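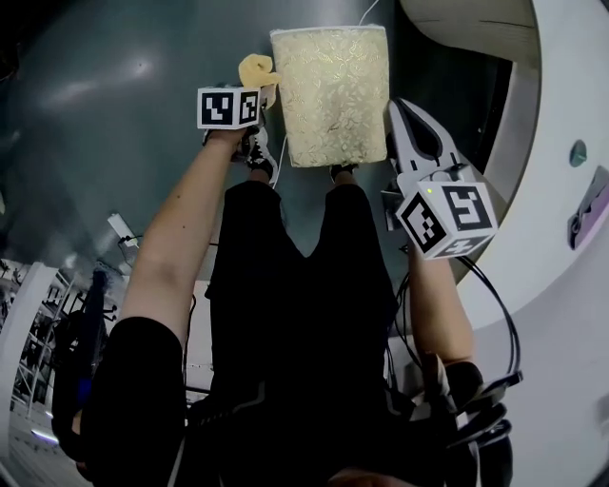 Brocade lampshade with the leafy pattern and white trim.

Hi Bontu, and hello to everyone at the Halvorsen fund!

August has been a good month for the Rindwood repair and reuse shop, so this is going to run a little long (sorry, I did try to trim it). The short version is that the lighting bench is open, the money is going where we said it would, and we're behind on one thing, the price tags.

First the bench. Asnakech got her 3 training evenings done before the end of the month, and we now have eight people signed off to rewire a basic table lamp. Chukwuemeka was the last to pass because he kept stopping to help the person next to him! We start at 6:30 pm and are supposed to finish by nine, though the last session went well past that.

Spending so far is $1,997. Most of that went on the plug testers, a decent crimping tool and a big order of cord and lamp holders. I'd put down more for shelving in the original plan, but Tsegereda's brother-in-law was clearing out a store and let us have his old units if we'd haul them away. I'd love to move what's left of the shelving line over to shade supplies, mostly fabric and trim, if that's okay with you. Can you let me know before I order?

Shades are what people ask for most. A lot of folks have a perfectly good base in the attic and a shade with a scorch mark or a split seam, and a new one in the right size costs more than they want to spend. We've got 20 names on the list for the re-covering class and only one person who can teach it, so I'm asking at the quilting group too.

Now the tags. We promised that everything on the sales floor would have a tag saying what was fixed and who tested it. The lamps do. The chairs and small tables mostly don't, and that's on me, I underestimated how long the writing takes. Tsegereda is setting up a simple form we can print from, and I expect to catch up next month.

Receipts are in the folder I shared with you. The one for the cord is hard to read, so I've asked for a fresh copy.

Thanks so much,
Nahom Assefa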